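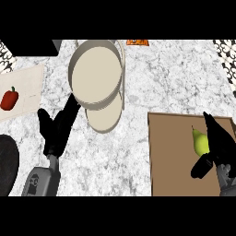
A rendered countertop in white with gray marbled veining, patterned black and white beyond it.

Making Stone You Want to Touch: A Talk With Anden's Lead Surfacing Artist

The Anden studio sits over a row of shops in Wostton, up a flight of stairs that is steeper than it looks from the street, and by the time I got to the top the kettle was already on. Anden's lead surfacing artist has been with the studio since it was two desks and a shared monitor, and she still has the desk by the window, with a shoebox of stone samples on the sill that she kept reaching into the whole time we talked.

I had come to ask about the surface library the team finished in June, a set of 2317 materials that now goes into nearly every interior they render. She laughed when I read the number back to her. "It sounds like we planned it, doesn't it? We started because I was tired of making the same oak floor over and over. Every job, somebody would ask for oak, and every job I'd open a blank file like a fool."

She came to computer graphics from decorative painting. For years she painted fake marble on fireplaces and columns, mostly in old houses whose owners couldn't afford the real thing, and she thinks it was the best schooling she could have had. "When you paint marble with a feather and a wet brush, you learn that a vein has a direction. It's a crack that got filled in, a very long time ago. It goes somewhere, it splits, it gets thin and it gives up. A lot of the stone I see in renders has veins that wander around like spilled milk, and your eye knows, even if you've never thought about rocks in your life."

So how does she build one now? She starts with big shapes and keeps the color away for as long as she can stand it. The first pass is plain gray, with the main veins drawn by hand on a tablet. Then come the cloudy parts between them, which she makes from layers of noise, and after that a second, finer set of veins that follow the first ones for a little way and then drift off. Color goes in near the end, and the polish goes in last of all. "I love the polish! That's my dessert. You put in a tiny bit of unevenness, so the reflection of a window bends just slightly, and suddenly the thing has weight."

The largest test of all this came from Medeiros, a kitchen maker that wanted its whole catalog shown without building a single display room. The order was for 3000 images, covering every mix of door, handle and worktop the company sells, and Anden had 25 weeks to deliver them. She remembers the first month as mostly worry. "We had one scene with the good light in it and everybody was scared to touch it. People would save a copy, and then a copy of the copy. I found one file with the word 'final' in it four times."

What got them out of the mess was Naren, the renderer the studio had been trying out on smaller jobs. It lets an artist keep the lights, the room and the surfaces in separate files and put them together only when the picture is made, so a change to one worktop shows up everywhere that worktop is used. She is fond of it, though she has her complaints. The glass is slow, she says, and the preview window makes every white look a bit too blue, so she has learned to leave whites alone until she has seen a proper test come back. "I've ruined some very nice plaster by fixing it in the preview."

White surfaces came up again and again, as it happens. I would have guessed that the dark, glossy finishes gave the most trouble, but she shook her head at that and went digging in the shoebox for a pale chip to show me. White stone takes on the color of whatever is near it, a green wall or a red bowl or a wooden floor, and if the artist has painted too much gray into it to begin with, the whole room goes dull. Her habit is to make the stone a shade darker than seems right and let the lights lift it. Then she goes to lunch before she decides – she is strict with herself on that point – and looks at it again with fresh eyes.

On Friday afternoons the team puts the week's renders up on the big screen and talks them over, with cake if somebody has remembered. The rule is that you may not speak about your own picture first. "It's hard on the talkers," she said, "and I'm a talker, as you've noticed." The newer artists tend to worry about fine detail, the scratches and the dust, and she spends a good deal of those afternoons asking them to squint and tell her where the light is coming from.

Her next job is a set of terrazzo floors, which she has been putting off since spring. Every chip needs its own edge and its own little tilt, and she hasn't settled on whether to scatter them by hand or let the software do it. She had a slab of the real stuff propped against the radiator, and before I left she made me run my thumb across it, twice, to feel where the chips stood a hair above the cement.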